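### 3.2 Le grignotage comme unité de mesure

La littérature sur la pause au travail souffre d'un défaut ancien : elle interroge les gens sur ce qu'ils mangent, et les gens répondent. Dans notre enquête auprès des salariés de Vadley, 552 questionnaires exploitables attestent une consommation de fruits frais que les maraîchers de la région seraient bien en peine d'honorer. Takagi appelle cet écart la « pomme déclarative ». Nous conservons le terme, faute d'en avoir trouvé un plus charitable.

Le carnet alimentaire, tenu pendant 72 heures, corrige en partie ce biais. Il en introduit un autre : 13 participants ont cessé de grignoter dès la remise du carnet, puis ont repris, selon leurs propres termes, « normalement » après sa restitution. L'offre disponible à portée de main paraît donc un indicateur plus robuste que l'aveu.
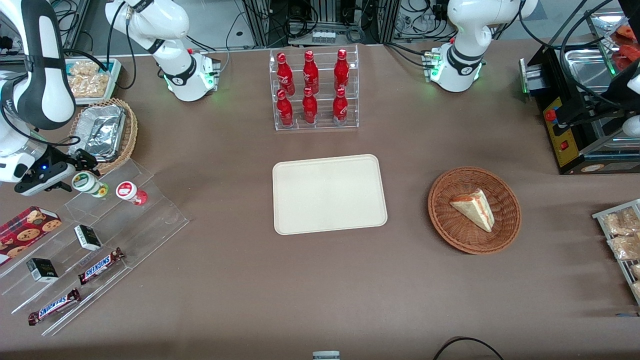
Nous distinguons, à la suite de Tatsuya Takagi, l'aliment de réserve, l'aliment de sociabilité et l'aliment de réunion. Ce dernier se reconnaît à ce que personne ne l'a choisi. Les frontières restent poreuses – un yaourt entamé à dix heures relève de la réserve, le même yaourt à seize heures relève du découragement – et le codage a exigé trois relectures, dont une orageuse. Les désaccords résiduels portent presque tous sur la barre chocolatée, que le protocole Tanabe range parmi les collations et le protocole Kavar parmi les repas. Un entretien mené en octobre avec un chef de service plaide, hélas, pour Kavar.

La présentation compte également. Un produit placé en hauteur et visible sans effort se consomme, dans les entretiens, « par hasard ». Le même produit rangé dans un tiroir suppose une intention, donc une culpabilité, donc une sous-déclaration.

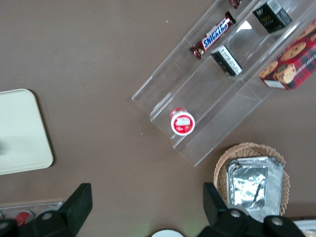 *Figure 1. Barre Snickers posée sur un présentoir transparent à gradins.*

Le modèle retenu en section 4 traite par conséquent la visibilité comme une variable explicative à part entière. La faim y figure aussi, à titre de variable de contrôle.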